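Setting up a tabletop handling cell: a working checklist
January 5, 2020

This guide is for anyone who runs a small arm over a table and asks it to pick up everyday things, food items included. It covers the house rules we follow at Nornano before, during and after a run. They sit on top of the arm maker's manual and whatever safety standard applies where you are, and they do not replace either one.

Food and packaging at the table, seen from the side and from the wrist:
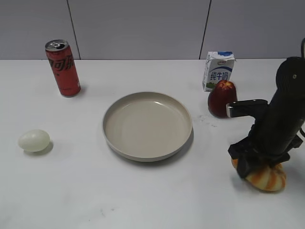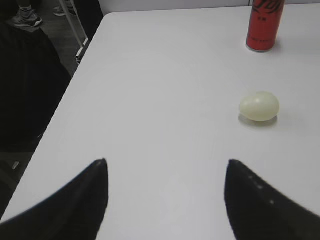
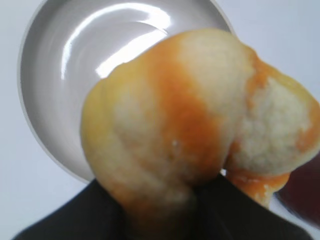
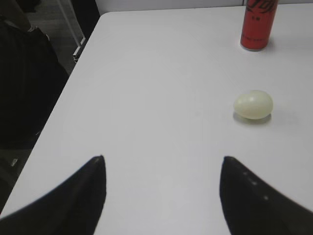
1. Write the risk sheet first

Do this before the arm is switched on. One page is enough for most table work. List each hazard, who could meet it, and what you have done about it. Pinching between the fingers and being struck by the forearm go on every sheet. Spills go on the sheet whenever there is a drink or a carton in the object set, sealed or not.

Keep the sheet with the cell. If you change the gripper, the fingers, the table or the speed setting, write a new one. A crossed-out sheet with notes up the margin is not a current sheet. We had one like that on the Tarkden cell until June, and two people read it two different ways.

2. Mark the reach

Find the furthest point the fingertips can get to in every direction, with the longest tool fitted. Mark it on the floor with tape. The tape goes where the arm can reach, even if your program never sends it there.

Chairs, bags and spare stands stay outside the tape while the arm is live. So do feet. If the operator needs a seat, put it where the stop button can be pressed without leaning over the table.

3. Check the stop button

Press it at the start of each session while the arm is moving slowly. The arm must halt and must stay halted after the button is released, until someone resets it on purpose. Do the same test after any change to the wiring.

There should be 2 buttons if more than one person works at the cell. Label both.

4. Choose and log the objects

Give each object a line in the log before it goes on the table. Write down:

name and type
hard, soft or breakable
real or a model
open or sealed
date it was put out, if it is food

The fourth point gets skipped most. An opened drinks can and a full one are different jobs for the gripper, and a different mess when they go over. Toy food should be logged as toy food. It often weighs far less than the real thing, and a force setting that suits one may be wrong for the other.

Peel, shells and anything else that sheds bits should be run last, so that the fingers are cleaned once.

5. Set force and speed

Start at the lowest grip force that will hold the softest item in the set, and raise it in small steps for the others. Save each value under the object's name. Please do not save one value for "fruit". A whole apple and a strip of peel have nothing in common as far as a gripper is concerned.

Keep the approach speed low for the last stretch above the table. Set a floor height in the software as well, so the fingertips can't be driven into the surface by a bad target.

6. Check the wrist view

Look at the live view with the fingers fully open. Both tips should be visible, with clear table between them. If a tip is missing, the mount has shifted and the calibration has to be redone.

Then look at what else the view takes in. Wrist cameras pick up floor, furniture and people's shoes. Anyone who could be recorded has to be told beforehand, and that includes visitors. Faces and name badges are removed before files leave the room.

7. Clean down

Stop the arm and lock it before you reach in. Wipe the fingers first, then the table, then the bowls and plates – with a food-safe cleaner if food has been out. Throw the food away. It is not for eating, however good it looks.

Check the joints of the gripper for pulp and dried juice. The Courtois fingers come off with 8 screws, and they should come off every 5 sessions if you handle fruit.

8. Keep the records

Store the risk sheet, the object log and the force values in the same folder as the recordings. Dutero asked us for the paperwork behind 989 recordings last year, and the ones filed this way were easy to find. For the rest we had to go through old notebooks.

Corrections to this page can be sent through the contact form.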